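Taking the slow boat to Ferkamska

I've been promising Lovisa for years that I'd come and see her on the island, and this February I finally ran out of excuses. You can fly, of course, but I love a boat (my family will tell you I'd take one to the grocery store if I could), so I booked the overnight ferry from Plarnov and packed far too many sandwiches.

Getting on board

Foot passengers line up at the little gate past the ticket office, and it's worth getting there early, as the good seats by the forward windows go fast. I paid 420 for a berth in a shared cabin, blanket included. My cabin was number 16, right down by the engines, and I slept like a baby with that hum going all night!

I had tea in the lounge with a retired couple on their way home to Vass, and we got so deep into talking about soup that I missed the last call for hot food. So it was sandwiches after all, and I was glad of every one of them. 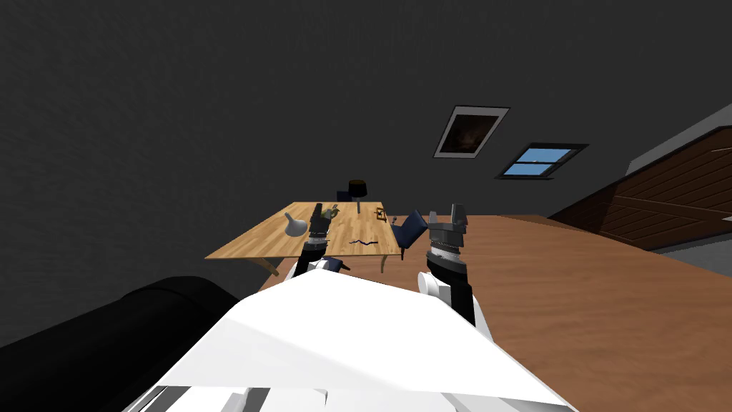
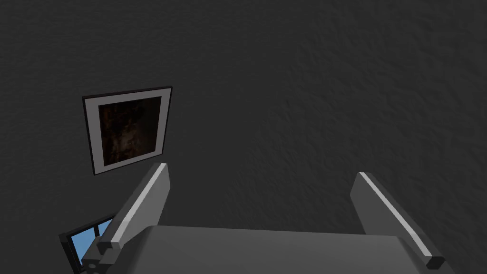
Arriving in the morning

We docked at 6 a.m., 40 minutes behind schedule, with the harbor lights still on and a wind that went straight through my coat. Lovisa was waiting by the bus shelter with a thermos, bless her. The bus into town meets the boat even when it's late, and you pay the driver in coins, so keep some handy.

I'm going back when it's warmer, and next time I want the day sailing so I can see all those small islands on the way in. If any of you have done it, please tell me which side of the deck to sit on.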